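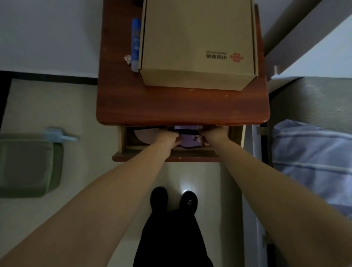
Sticky drawer in an old desk, wood on wood runners
Posted by Ekene Okeke in Furniture and Repairs

What should I put on plain timber drawer runners to stop them binding? The desk has no metal slides. The drawer moves freely for the first half of its travel, then drags on the left. It's worse in August when the air is damp. I tried a spray silicone and it lasted a fortnight.

Adebayo Danladi
Paraffin wax, applied dry. Take the drawer out and turn it over. The shiny or darkened patches on the bottom edges of the sides are where it rubs. Sand those with 180 grit, along the grain, then wipe off the dust. Rub a plain white candle hard over the edges and over the runners inside the carcass. Buff lightly with a rag. Avoid more silicone, as it soaks in and stops glue and finish from sticking later on.

If it still drags on one side only, measure both diagonals of the drawer box. A difference of more than 4 mm means the box is out of square and wax won't fix it. Knock the loose corner apart, clean off the old glue, reglue and clamp it square for 45 minutes, then leave it overnight before loading it.

Palska
Soap works too. I did mine in 2000 and haven't touched it since.

Miltcombe
Bar soap draws moisture, so I wouldn't use it if damp is already the trouble. Otherwise agree with the wax. Check the runner screws as well. On my desk the back screw on the left had worked out a little and the head was catching the drawer side. Driving it flush cured most of the drag, and I only waxed it afterwards.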